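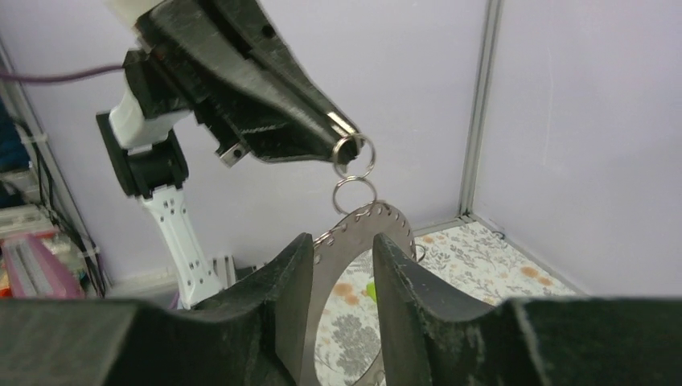
We are looking for 20 people to help us make Broltovlow, a large hanging piece for the stairwell of the Petersen Building in Skerkthorpe, and you don't need to have made anything out of metal before. The whole thing will be put together from small parts that link, hook or loop into one another, with no welding and no glue. A curved metal plate with a row of little round holes along its outer edge is just the sort of part we love: put a split key ring through one of the holes, put another ring through that, and you have something that hangs and can be joined to whatever comes next. Now think of a whole stairwell of joins like that, going down past three landings, and you have a fair idea of what we'll be up to this winter.

Home | Workshops | Take part | Hire a bench | Find us

Sunday, July 15, 2018
By Anneliese Brinkmann

Call for participants: Broltovlow

What we're making

If you know the Petersen Building you'll know the stairwell. It's tall, rather narrow, painted cream, and lit from a window in the roof. For years people have been telling us that something ought to hang in it, and now we have permission to do it (and the ceiling fixing has been tested, for anyone who was about to ask).

Broltovlow will be made as separate strands which meet and cross at the landings. Each strand belongs to a small group, who decide what goes in it and in what order. Some strands will be dense and heavy at the bottom. Others could be nearly all gap, with a curved piece here and there and a lot of air in the middle. I'm hoping for at least one that looks quite different from the top landing than it does from the front door.

I've been playing with samples on my own bench since the spring and I still get excited by how much a small change does. Move the ring along by a few holes and a curved plate tips right over to one side. Give it two rings in a row instead of one and it's much freer to turn. You could spend an evening on that alone, and in the second session we will!

Who we'd like to hear from

Anyone over 16 who lives or works in Skerkthorpe, Wenport or the villages between them. We'd like a proper mixture. If you mend bikes, make earrings, fish, sew, keep bees or fix your own gutters, you already have some of the hands for this. If you've never held a pair of pliers, we will hand you a pair and show you which end to squeeze.

It does help if you can put up with fiddly work. Opening split rings is hard on the thumbnails, and though we have tools for it, there are a great many rings. We'd also like people who don't mind taking a strand apart again when it hangs badly, as the first few nearly always do.

You can apply with a friend or a relative. Please each fill in your own form, and put the other person's name on it if you'd like to be in the same group.

When and where

There are 13 sessions, all on Thursday evenings from seven until half past nine, starting in the autumn. We meet in the ground floor workshop of the Petersen Building, through the double doors to the left of the stairs. We stop for a fortnight over Christmas and the finished piece goes up in February.

We know that hardly anyone can manage every week. If you expect to miss more than three sessions, tell us on the form so we can put you in a larger group. The two evenings we really need everyone for are the first, when the strands are shared out, and the one in January when we hang them all together for the first time from the test beam — that one may run late, and there will be soup.

The workshop is step-free from the car park side. Benches can be lowered, and there are stools with backs. You can work sitting down the whole time if you prefer. The last bus to Wenport leaves from outside the library at 21.52, and we'll always finish in time for it except on the January evening, when we'll sort out lifts.

What it costs and what you get

Taking part is free. Tools, rings, plates, wire and gloves are all provided. Tea as well. Each group has £200 to spend on extra parts of its own choosing, and I really do mean of its own choosing: go to the scrap dealer, the haberdasher or the boat shop, and bring back what you like the look of. The only rules are that a part must be metal, must have a hole in it or be able to take one, and mustn't have a cutting edge.

You'll be shown how to drill and file a clean hole, how to find the point where a lopsided piece balances, how to close a jump ring so that it stays closed, and how to check a strand before it goes over people's heads. We take the last of these very seriously and it has an evening to itself.

Every participant's name goes on the board at the foot of the stairs. You may also keep any sample you make in the first two sessions. Mine has ended up on the back of the kitchen door with the car keys on it.

We need a few other people too

If the evenings don't suit you but you'd like to be part of it, we could use two people for sorting on Saturday mornings. Parts come to us mixed up in tubs and have to be laid out by size and hole before each session. It's quiet work with the radio on. I'd also be very glad to hear from someone who can draw, to record each strand on paper so it can be rebuilt if it ever has to come down.

How to apply

Pick up a form from the Petersen Building front desk or the library in Wenport, or ask us to post you one. It's a single side. We want your name, how to reach you, the evenings you can't do, and a few lines on something you've made, mended or taken to bits. Please don't send photographs of finished work, as we aren't choosing on that basis.

Forms should be back at the front desk by the last Friday in August. If more people apply than we have places for, we'll draw names, keeping some places for each end of the valley, and everybody will get a reply either way by the middle of September.

Questions are welcome before then. I'm in the workshop most weekday afternoons, usually at the bench nearest the window, and you're welcome to come in and try a ring or two.

Anneliese Brinkmann
Broltovlow, Petersen Building, Skerkthorpe

Get our workshop news once a month. Enter your email address to sign up. You can unsubscribe at any time.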